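Home | Projects | Reports | Growers | Contact

Nendley Herb Beds — progress report to the Urel Fund
29th March

Short one this time, sowing has started and everyone is outside. Budget sheet went over separately.

Where we are. The chamomile and calendula beds at Nendley are in. Lemon balm overwintered better than expected, the lower row especially, and we've already lifted and split the old crowns. Split plants are potted up in the cold frame until the ground warms. Echinacea is slower. First sowing was patchy — old seed, our mistake, should of tested it before filling the trays. Second sowing went in with fresh seed from Flimach after a proper cold spell in the fridge, and that looks far better. We have 90 good seedlings under cover, target was 100. Close enough to plant the full bed if we space a little wider.

Valerian: no change since last report. It's a weed down there, it doesn't need us.

Drying room. Racks are up, the fan is in and the door seals properly now. Last August we lost most of the mint to mold because the leaves sat too thick on the screens and there was no air moving under them. New rule is a single layer, stems off, and nothing comes in with dew on it. Test batch of nettle tops took 2 days and kept its color. Smelled right too. Still waiting on the second humidity meter, the first one reads high and we don't trust it for roots.
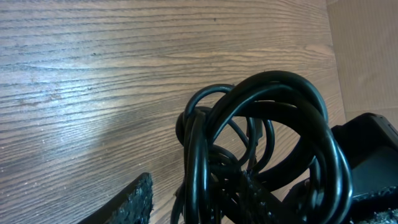
One of the growers on the Đorđević plot wrote back on the draft of this report that the drying times are too hopeful for anything thicker than a leaf, and that calendula heads in particular will feel crisp on the outside while the middle is still damp. Their advice was to leave the heads well past the point where they seem done, then jar a few and check the glass for fogging before packing the rest. Fair point, and we've changed the drying sheet to say so.

Growers. Around 20 households have asked for starter plants, mostly lemon balm, thyme and peppermint. Peppermint goes out in pots only, with a note on the label about not putting it in open ground. The Đorđević plot is taking the spare calendula and will save seed for us in return.

Labels and wording. All jar labels now carry common name, Latin name, plant part and harvest month. No health claims anywhere. We took out the line about chamomile and sleep from the leaflet, and the valerian page now tells people to ask a pharmacist or doctor first if they take other medicines. Comfrey is marked external use only. Leaflet needs one more proof read before it goes to print.

Behind schedule: the path between the upper beds (too wet to bring the chippings in), and the seed cabinet, not started. Neither holds up planting.

Next: echinacea hardened off and out, thyme cuttings, first nettle harvest for the drying room, compost delivery to chase agian. We'd like to move what's left in the path line over to screens and jars if the Fund agrees — please let us know before we order.

Contact Nendley Herb Beds | © Nendley Herb Beds, all rights reserved | Back to top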